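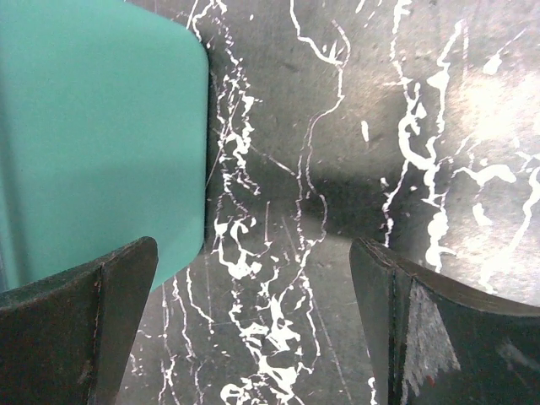 Work on the interior finishes package at the Rukwood clinic moved from selection to application during the reporting period, and the color schedule is now closed. The schedule covers walls, doors, fixed seating, and signage backgrounds on the ground floor. Two main colors were kept from the earlier shortlist. The first is a pastel aqua, close to the smooth matte green of the piece with rounded corners shown with this report, and it is assigned to the patient corridor and the waiting area. The second is a warm off-white for consulting rooms. The gray proposed for the corridor in the previous report was dropped after the lighting review, which found that it read too dark at the north end in the late afternoon.

Walls and preparation

Old paint has been removed or stabilized in all ground floor rooms except the records store. The plaster behind the former radiators was in worse condition than the survey indicated. Two sections had separated from the masonry and were cut back and replaced. Drying took longer than planned, and the first coat in the east consulting rooms started late as a result. Moisture readings were taken each morning before work began and are kept in the site log.

The corridor walls have received primer and one finish coat. The sheen level was lowered from satin to matte on the upper part of the wall to reduce glare from the ceiling fixtures. Satin was kept on the lower part, where carts and wheelchairs make contact and where the wall will be washed most often. The line between the two finishes is set at 1000 mm above the finished floor – the same height as the top edge of the new handrail backing – so the change will sit behind the rail and should not be noticeable in use.

External corners in the corridor have been rounded and fitted with flush guards. The original drawings showed square corners with surface-mounted guards. The change was requested by clinic staff, who reported that the old guards caught on linen carts and pulled loose. It was approved as a minor variation and is absorbed within the finishes allowance.

Doors and hardware

The door schedule lists 42 doors, including cupboards. All have been measured and tagged. Doors to be kept have been rehung on temporary hinges so that rooms can be closed during work. Sarkar is supplying the replacement doors and has confirmed the revised swing for the accessible restroom. The first delivery was short of vision panels, and the supplier has agreed to send these with the second delivery at no charge.

Lever handles were specified throughout. A sample set was installed on the staff room door and left in use. Staff comments were favorable apart from the lock turn, which several people found stiff. An alternative turn from the same range has been requested, and no order will be placed for locks until it has been tried.

Flooring

The Flundevberg sheet flooring has been delivered and is stored flat in the meeting room. Installation has not started. The subfloor in the waiting area slopes toward the old entrance, and the leveling compound allowed in the contract is not enough to correct it. Randar has priced the additional material and labor as a separate item. The price is considered fair for the area involved. Approval is requested before the next site meeting, as the flooring crew cannot be booked until the leveling work has a fixed start.

Welded seams were discussed again. The layout has been turned so that no seam falls across the reception threshold. This produces slightly more waste, but the offcuts are large enough to cover the supply closet.

Signage

Room names were agreed with the clinic manager. Text will be dark on a light background, with the room number above the name. The aqua will be used on the panel border only. An early version with a full aqua background was rejected on contrast grounds. Temporary paper signs remain in place and are being replaced as they wear out.

Cost and schedule

Spending to date is in line with the approved budget, with the exception of plaster repairs, which exceeded their line. The difference has been met from contingency. If the leveling item is approved, contingency will be mostly committed, and any further variation would need to be offset by a saving elsewhere. The most likely saving is the display shelving in the waiting area, which could be deferred without affecting the opening.

The ground floor is still expected to be ready for handover in December. The main risk is the flooring sequence described above. A secondary risk is the ventilation work in the restrooms – it is under a separate contract, and the ceiling cannot be closed until that contractor has tested the ducts.

Decisions requested

Approval of the additional leveling item in the waiting area.

Confirmation that the display shelving may be deferred if needed.

Questions on the color schedule or the door list should be sent to Anjana Mollah, who holds the current versions of both.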